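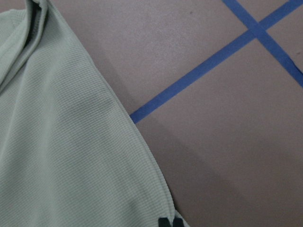
Pale green waffle knit, top left folded over.

Jun 25, 2025. Workshop book, back bench.

Glove job for the Murnport club. Femke De Bruijn dropped off the bag last night with a note that said "a few pairs, no rush", which from Femke means the whole cupboard and the show is in August. Worst ones first.

Pair A, old Van Beek lace-ups. Leather is fine, better than fine, they don't make it like that now and I've bored everyone with that opinion already. Padding has gone to gravel over the knuckles on the right hand. Left hand nearly new. Whoever wore these is a southpaw who never trusted his left, or an orthodox lad who never bothered with a jab. Opened the right along the palm seam, took out the old horsehair, teased it, put back what was worth keeping. Weighed it before and after on the kitchen scales: 411 g going in, and I wrote the second number on my hand and then washed my hands. Reweigh tomorrow.

Pair B, Climville training gloves, velcro. Velcro full of fluff, hair and what I hope is tape. Picked it clean with a dog comb. Holds now. Thumb attachment on the left is down to three stitches, so restitched with waxed thread, doubled. Lining smells like a bus. Stuffed with newspaper and cedar chips, moved to the far window, moved again to the yard.

Pair C, more Climvilles, same age, same fault on the same thumb. So that is how they are built. Note for Femke: stop buying these for the juniors.

Headguards: cheek pad split on one, chin strap buckle bent on another. Straightened the buckle in the vice with a rag round the jaws. It looks as if it has been straightened in a vice with a rag round the jaws.

Spent too long at lunch reading the old fight bills that were in the bottom of the bag. One is for a night at the Tastby Corn Hall, top of the bill a middleweight I had never heard of, billed as "The Pride of Tastby", stopped in two by the man from the next village. Promoter claimed 700 in the hall. My uncle was there and always said you could have had a row to yourself. Put the bills in a plastic sleeve. Femke may want them for the clubhouse wall, although the wall is mostly damp. 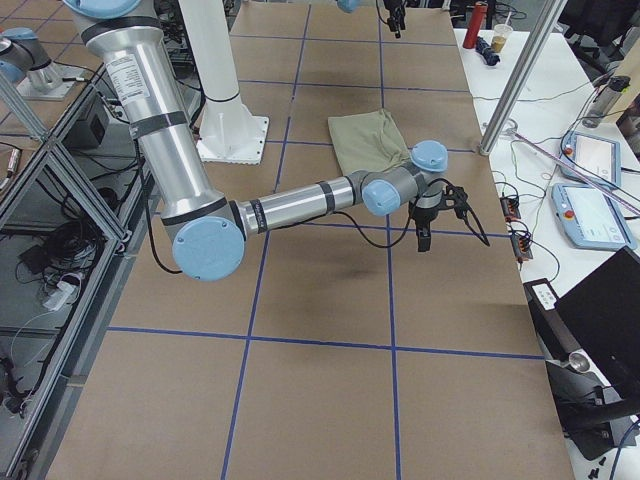 Table in brown paper, blue tape grid, arm across it.

Afternoon: heavy bag. Client says it hangs crooked. It hangs perfectly straight, it's the filling that has gone to the bottom, same as the rest of us. Emptied the lot into two dustbins. Rags, sawdust, one sock, a birthday card (unsigned). Repacked in layers, tamping each one with the fence post. Top third rags only, no sawdust, or it will settle again by Christmas. Not finished. Arms gone.

Thread: the 700 spool is nearly out. Reorder the same, don't let them talk me into the polyester.

Money so far: quoted 65 for the gloves before I had seen them. Lesson is in this book several times already, see any page.

To do
- reweigh pair A, on paper this time
- bring pair B in if it rains
- new cheek pad, cut from the brown offcut
- finish bag, borrow someone under forty
- ask Femke whether the corner stool is meant to rock
- palm seam on pair A wants a second row near the wrist, it puckered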